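Drurkthorpe dance weekend moves to a bigger hall

October 27, 2022

The Drurkthorpe street dance weekend will return in January with a new venue and a longer programme, the organisers have confirmed.

The event, run by the Kiderex dance group, will take place over two days at the Psarras Hall, behind the old bus depot. In previous years it was held at the Florisar studio on Mill Lane, where the main floor sold out early and dancers were turned away at the door.

Danai Economou, who is organising the weekend, said the move had been discussed since the spring.

"We had people warming up on the stairs last time," she said. "The Psarras has a proper sprung floor and a second room, so the under-16s can have their own battles without waiting for the adults to finish."

The hall also has its own kitchen, and hot food will be on sale on both days.

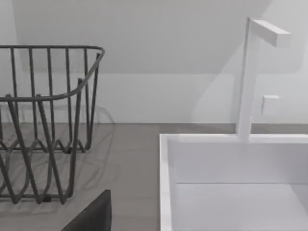
The dish rack and sink in the kitchen.

Saturday will be given over to workshops in popping, locking and house, followed by an open practice session in the evening. The battles are on Sunday. Crew rounds begin after lunch and the solo final is expected to start at six.

Entry to the solo battle costs £15 and is limited to 30 dancers. Names will be taken in order until the list is full, and there will be no sign-up on the day. The winner will receive £1000 – the largest prize the group has offered.

Kyriaki Ververidis, a finalist at the last event, will be on the judging panel with Polyxeni Makris, who teaches the Tuesday beginners' class at Florisar. A third judge has still to be named.

Music will be played live from the stage by two DJs, and dancers in the battles will not be told the tracks in advance. "That's how it should be," Ms Ververidis said. "You listen and you react."

Spectators can buy a ticket for one day or for the whole weekend. Children under five get in free with an adult. The hall is a short walk from the railway station and there is parking at the rear, though spaces are limited and the organisers are asking people to share cars where they can.

The group has raised over £2600 towards the cost of hiring the hall, mostly through a sponsored dance in the market square.

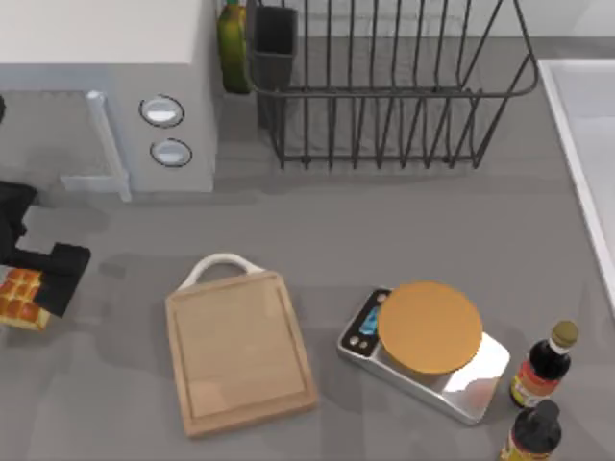 How to enter

Forms are available from the Florisar front desk or from any Kiderex class. Crews should put down one contact name and list all their members. Anyone under 16 needs a parent's signature. Questions about the workshops should go to Chrysoula Manolakis at the Florisar studio.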